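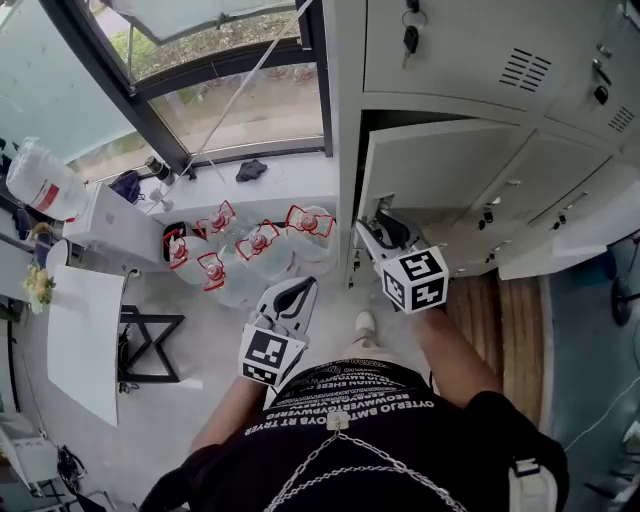
Figura 3. Rincón de una sala con una hilera de taquillas metálicas de color gris claro.

4.2. La taquilla como indicador de arraigo

Buena parte de la literatura sobre espacios compartidos da por sentado que asignar una taquilla individual aumenta el sentido de pertenencia. La idea resulta cómoda para quien tiene que justificar una compra, pero los datos que la sostienen son bastante débiles. El cuestionario Trutness, el instrumento más utilizado, pregunta por la «satisfacción con el almacenamiento personal» y por la «identificación con el centro» en dos ítems consecutivos, con la misma escala y casi la misma redacción. Que ambas respuestas correlacionen no debería sorprender demasiado.

En la muestra de Lurnuddale (1.072 usuarios, 2 edificios) la correlación se mantiene al controlar por antigüedad, aunque se reduce a menos de la mitad. Al separar los edificios desaparece en uno de ellos. El informe original atribuye la diferencia a la «cultura de centro», expresión que no define en ningún momento y que tampoco figura entre las variables recogidas.

Hay además un problema de medida. Se considera «en uso» toda taquilla con candado, pero un candado puede llevar meses puesto sin que nadie lo abra. En la revisión que hicimos en febrero, cerca de 55 de las taquillas registradas como activas no tenían titular localizable. Con ese margen de error, hablar de tasas de ocupación con un decimal nos parece excesivo.

Tampoco convence la lectura contraria, defendida en la serie Flandus, según la cual el desorden alrededor de las taquillas (figura 3) revelaría desapego. Los objetos acumulados en un rincón admiten otras lecturas: falta de superficie, horarios solapados, una norma de limpieza ambigua. Sin un registro continuado - y la serie carece de él - no hay modo de elegir entre ellas.

Por todo ello excluimos la taquilla individual del índice compuesto y conservamos solo los metros lineales de almacenamiento por usuario. Es una variable pobre, pero al menos se puede medir dos veces con el mismo resultado. El análisis con el índice completo se recoge en el anexo B.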